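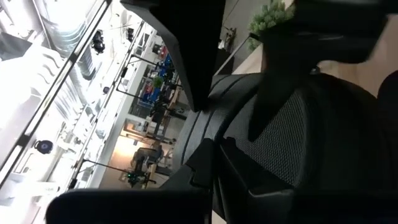

How a Robot Learns to Grab a Chair

Pushing a chair up to a desk is easy for you. You walk over, put a hand on the top of the backrest, and push. You don't have to think about where your fingers go. A robot has to be taught every bit of that, and the students in the Beaulieu robotics club have spent this season teaching one.

The club's robot is called Varnitz. It has one arm, and at the end of the arm is a gripper. The gripper is the robot's hand. It has flat black fingers that open and close. They don't bend in the middle the way yours do, so the whole arm has to turn until the fingers are lined up with whatever the robot wants to hold.

What is the job?

Each year the club enters a contest called the Skaltemine. Teams get a list of office chores for their robots to do. This year the list has 7 chores on it, and one of them is to take hold of an office chair and move it to a desk.

Chairs are harder than they look. A chair on wheels rolls away if you bump it. The back may be mesh, which is a cloth full of tiny holes. The armrests stick out and get in the way. The best place to grab is the top rim of the backrest, where there is something firm to squeeze.

How does the robot see?

Varnitz has a small camera on its wrist. Imagine having an eye just above your palm. You would get a very good look at anything you were about to touch, and your own fingers would be in the way a lot of the time. When you turned your wrist, the whole room would seem to tip over. Floors would turn into walls. The robot sees the world like that all day long.

The computer has to learn that a chair is still a chair when it looks sideways, or when only a piece of it shows. Dark things are hard too. A black gripper next to a black chair can look like one big black shape.

How does it learn?

The students show it. One student steers the arm by hand controls while the computer saves what the camera sees and how the arm moves. One try from start to finish is called a demonstration. By December the club had saved 152 of them for the chair chore alone.

Then the computer studies the demonstrations and looks for patterns. When the rim is here, the arm moves there. When the rim is close, the fingers shut. The program that does the studying is named Markimance. Florence Dufour, who is in eighth grade, picked the name and won't say what it means.

Bad tries are useful as long as they are labeled. If the fingers miss the rim and pinch the mesh, the student marks that try as a miss — the computer should not copy it.

"I thought I would be building things," says Brock Desjardins, a sixth grader. "Mostly I drive the arm up to a chair, back it off, and do it again. I'm good at it now."

Try it yourself

You need a chair, a friend, and a ruler or a pair of kitchen tongs.

1. Hold the tongs and stand one big step away from the chair.
2. Close your eyes.
3. Have your friend tell you how to move, using only these words: left, right, up, down, forward, back, turn, close.
4. Try to grip the top of the backrest without pushing the chair.
5. Trade places.

If you only have a ruler, try to touch the top of the backrest with the end of it.

Words to know

Gripper: the part of a robot that holds things.
Demonstration: one try at a job, saved so a computer can study it.
Label: a note that tells the computer what it is looking at, or how a try went.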